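10 September 2023
Kitchen bench notes, Wolilstead

Second go at the one-jug supper idea. The claim from the Erkthorpe lot is that the cooker saves you bowls. I have doubts. Their write-up goes on about time saved and is very quiet about the sink. So I paid attention to the bowls today and let the soup look after itself.

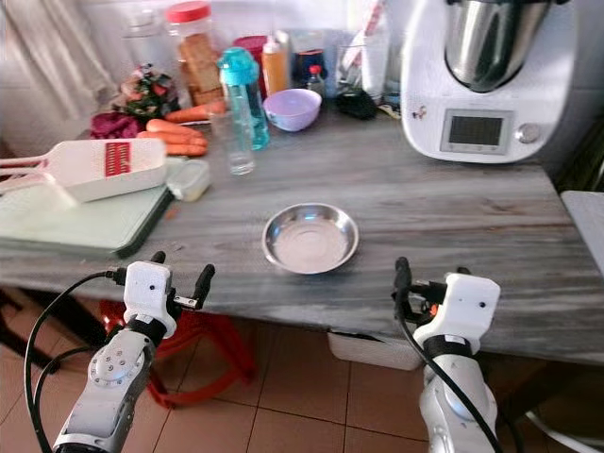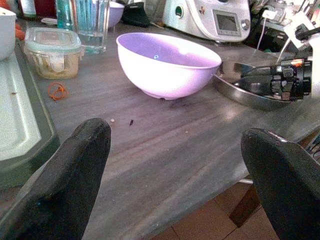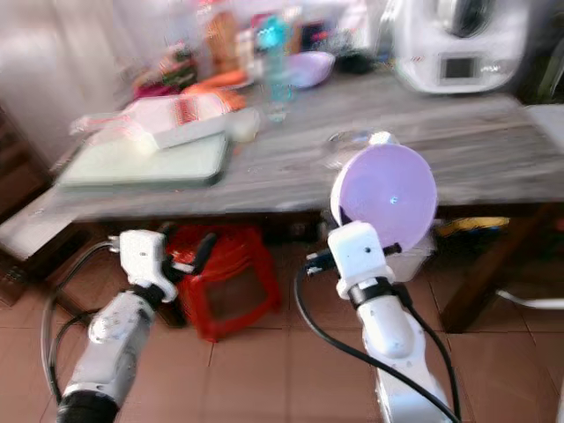
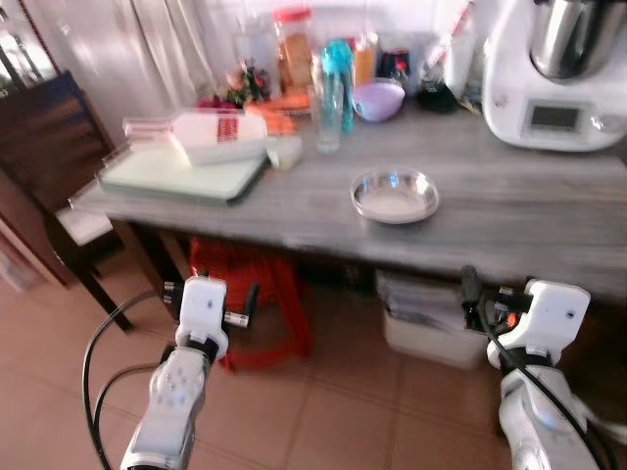 Multicooker and steel bowl in the first. Carrots and the green board are in the last one.

Started with the steel bowl for peelings and the lilac one for anything grated. Sensible enough on paper. The steel one is too shallow for peelings, they climb over the rim as soon as you stop watching. Next time swap them round, or use something deeper and keep the steel one for weighed salt and spice.

Carrots: 466 g after topping. The Bautista recipe card says "a few carrots", which I don't call a quantity. Grated half, left the rest in thick coins to see which held up. Coins still had some bite after 36 minutes. The grated half had gone to nothing, as I said it would in January, and as was written off then as my knife work.

The lid business. Promora's leaflet makes a lot of the lilac bowl having its own lid, so you can prep the night before. Fine, but the lid wants a place to live while the bowl is in use and our bench hasn't got one. It ends up leaning on things. Put a hook on the wall or stop pretending it helps.

Washing up, for the record: jug, blade, two bowls, board, slicer, peeler, ladle. The old pan method gives pan, board, knife, ladle. I can't make that come out as a saving. The reply will be that the jug rinses itself with a drop of soap and hot water. I tried that and still had orange round the seal, so it got scrubbed by hand like everything else.

Taste: decent. Bit sweet. Needed acid, had no lemon, used vinegar and overdid it. Would not serve this batch to anyone I wanted a favour from.

To do before the next run
- Deeper bowl for peelings
- Clear the left end of the bench first, the board needs to lie flat with room to chop
- Weigh the onion (forgot again)
- Try it with 4 portions. I suspect the timings were only ever worked out for two
- Ask Erkthorpe what they counted as washing up

Still not convinced. Will do it once more with the bowls swapped and then I'm going back to the pan.

3 comments
Shared 4 times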